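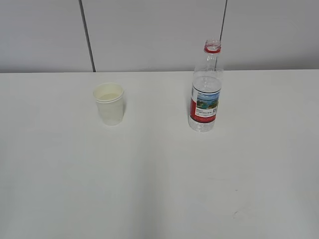
Fig. 2. Paper cup and uncapped water bottle on a white tabletop.

Section 4: Descaling the Putwood Kettle

Scale is what your town water leaves behind as rent. The Putwood will put up with a fair amount of it, then begin to groan. If the lamp on the base blinks orange, you have already been ignoring the groaning.

You will need one sachet of Kostness descaler and 880 ml of cold water. Plain bottled water is fine. The expensive kind descales no faster.

1. Unplug the kettle and let it cool. Patience is not included in the box.
2. Tip the sachet into a paper cup, add a splash of the water and stir until the lumps give up.
3. Pour the mixture into the kettle and top up with the remaining water.
4. Plug in, hold the button for 2 seconds and walk away. The kettle will warm itself and switch off.
5. Empty into the sink. Rinse until the smell of lemons is gone.
6. Throw the cup out.

CAUTION: Do not drink the mixture. It looks like water and does not taste like it.

CAUTION: Never put the base in the sink, however dirty it is.

Note: The orange lamp returns after almost 4,000 minutes of heating. Tea drinkers will meet it sooner.

Plellum Home, rev. 6 February 2023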